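Bench notebook, Simard room
Print | E-mail this page

Sat 9 November

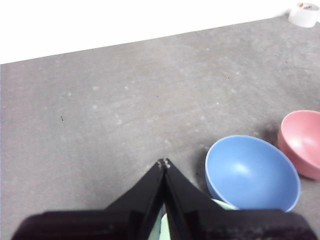 Blue bowl on the floor, pale green piece next to it.

Sorting plastic bowls for the Duvholm order. Started on the floor, bench still full of Cetik boxes. Blue is the medium shade, a bit more purple on the inside than the sample card. Waltraud Lindemann wants the blue and the green kept in separate stacks from now on. Labels go on the crate, never on the bowl, the glue takes ages to get off.

Two crates done before lunch, nearly three by the time I stopped. Pravgate lids still not in. Ask again Monday, otherwise they slip to January.

To do: clear bench, find the other marker, sweep.

E-mail | Print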